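Notebook, 03/08/2025
Rumor tracing, health claims, week two
Written by Raíssa Assunção. Comments from Chidubem are marked CU.

1. Where we stand

I finished the cleaning of the first batch this morning. We collected 877 forwarded messages about the "salt water cures fever" claim. After removing exact copies, 400 are left. I expected more duplicates than this. Many people change one word or add a greeting before they forward, so the exact match does not catch them.

I tried the near-match setting in Drisent again. At the default level it puts together messages that should stay separate, for example one that says the cure is true and one that says it is false. For us this is a serious mistake, because the correction and the rumor then look like the same text. I made the level stricter and saved the setting under the name "Erkeck strict", so that we do not confuse it with the one from the Erkeck pilot.

CU: Agree. Please write the value also in the shared sheet, not only in the tool.

Done.

2. Coding of the messages

Chidubem and I each coded the same 207 messages without speaking to each other. The categories are still: claim, correction, question, joke, other. We agree well on claim and correction. We do not agree on question. I put a message under question when the person really asks something. Chidubem puts also the ones like "Why does the TV not tell us this?" For me this is a claim wearing the clothes of a question.

We discussed it for a long time and decided: if the message expects an answer, it is a question. If it only wants to make the reader suspicious, it is a claim. I will change my codebook page tonight and he will recode his part.

CU: I am still not happy with "expects an answer". How do we know what the writer expects? Let us test it on the Etim messages before we make it final.

3. Test post for the reader survey

The mock feed at Zosance is working now on the phone and on the laptop. The home and kitchen post has the text "Monday again, back to the dishes" and two pictures.

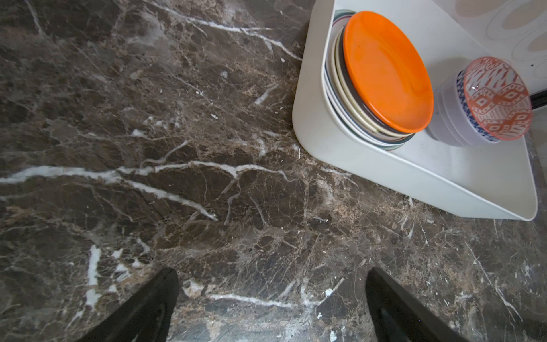
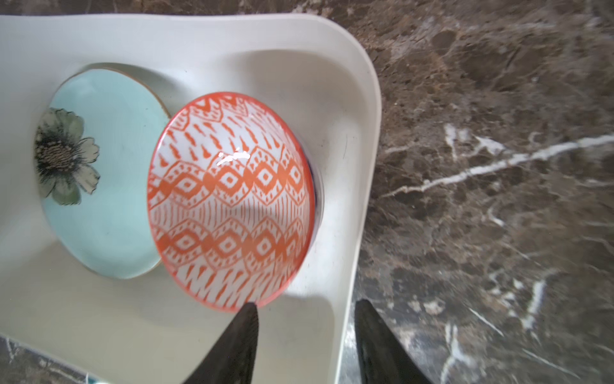

Marble countertop first, plate in the white tray second.

4. Problems with the feed

- The share button counts twice if a person presses it quickly. I reported it, no reply yet.
- The source name is too small on the phone. In the June trial, readers told us that they did not look at the source. Maybe they could not read it. We must correct this before we say anything about attention to sources.
- The warning label appears after the text has loaded. A fast reader can finish the headline without the label. I would like both to appear together.
- Session 114 has no end time. I keep it in the file but I do not use it for reading time.

5. Wording of the label

We have now two versions. Version A: "This information is false." Version B: "Doctors say that salt water does not cure fever." I prefer B, it gives the reader something to hold. Chidubem is afraid that B repeats the rumor and people will remember only salt water and fever. It is a fair point and I do not have a good answer. We will show both, with the order of the posts mixed.

CU: And a group with no label, please. We forgot it in the pilot.

Yes. Added.

6. To do

Recode the question category (both of us).
Ask Zosance about the share button again.
Translate version B and have it read by someone who did not work on it.
Move the Etim messages to the protected folder and delete phone numbers before anybody opens them for coding.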